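How to Compare Two Grippers Without Fooling Yourself

Most gripper comparisons I read are worthless. Somebody bolts on a new set of fingers, picks up a foam block a few times, and announces that the new ones are better. Foam blocks are the friendliest objects on earth. If your gripper can't pick up a foam block, you have a wiring problem.

This page covers the test I run before I let anyone spend money. It takes one long afternoon and needs one arm, both grippers, a white table and a stack of paper bags from the grocery store.

Why paper bags

The Plaline sales sheet says its fingers handle "delicate and deformable goods." So does the Relano sheet. I have yet to see a gripper sheet that doesn't. A kraft bag is a cheap way to check. It folds when you squeeze it, swings when you lift it by one corner, and keeps a record of every bad grasp in the form of a crease. You can lay the bags out afterward and read them.

Before you start

Mount the first gripper and write down the closing force setting. Don't trust the factory default to mean the same thing on both units. Rebecca Russo lent me her luggage scale for this, and I hook it to a strip of bag paper held in the fingers and pull until it slips. Set both grippers so the paper slips at the same reading. If one of them can't be set that finely, write that down too. It's a result.

Then fix these things and leave them alone:

Arm speed. Pick one slow speed and use it for everything.

Starting pose. Save it in the controller and return to it by name, never by jogging.

Bag position. Mark the corners on the table with pencil.

Who runs it. One person for both grippers. I know my own hands favor the gripper I paid for, so Thulani Mofokeng drives and I keep the tally.

The test

1. Stand an empty bag on its marks, opened out.

2. Close on the upper edge near one corner and lift until the bottom just clears the table. Stop there.

3. Wait 11 seconds. Vendors like to cut the video early, and slow creep is where plenty of soft fingertips lose the object.

4. Turn the wrist 90 degrees and back. Wait again.

5. Lower, open, and look at the bag. Torn, creased at the grip, or fine. Those are the only three grades. Don't invent a fourth when your favorite is losing.

6. Swap in a fresh bag. Reusing a creased one helps the second gripper, as the paper has already learned where to fold.

Repeat until you're bored, then keep going. Marthinus Shezi wanted to stop at ten lifts each because the Relano was ahead. By the end of the full run it wasn't.

Reading the results

Drops are easy to count and everybody counts them. I'd pay more attention to how far the bag tips. A grip on one side lets the bag hang off at an angle, and a gripper that looks secure can still leave you with a bottom corner pointing where you didn't plan. If your next step is placing the bag upright, a tilted hold is a failure, whatever the drop count says.
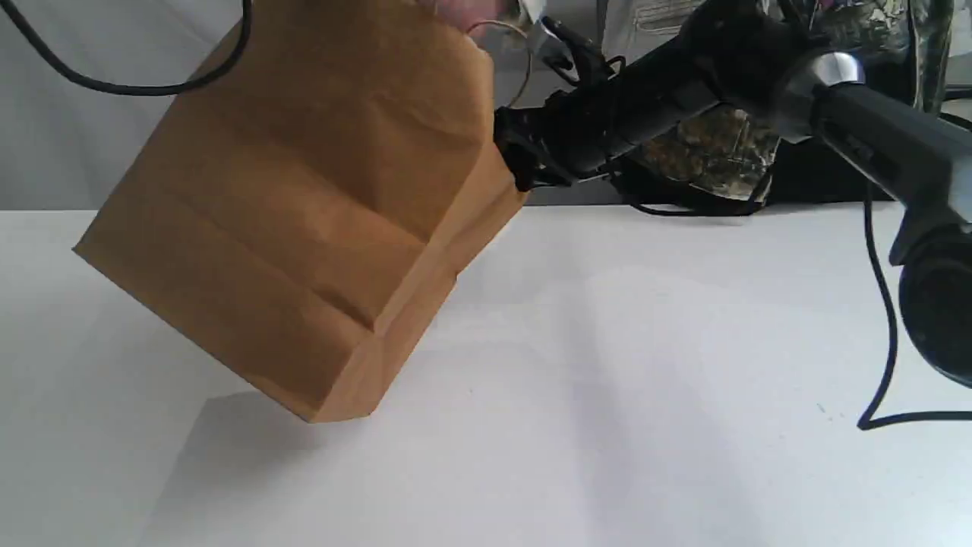
Bag held by its upper right edge, bottom corner just above the table.

Watch your cables while you're at it. A cable that tugs during the wrist turn will make a good gripper look shaky, and you'll blame the fingers.

What this won't tell you

It says nothing about heavy loads, and nothing about wear. Mahnaz Farahani has a Plaline set that needed new pads after 497 cycles, which no afternoon test would have caught. Ask the vendor for pad life in writing. If the answer comes back as a brochure, ask again.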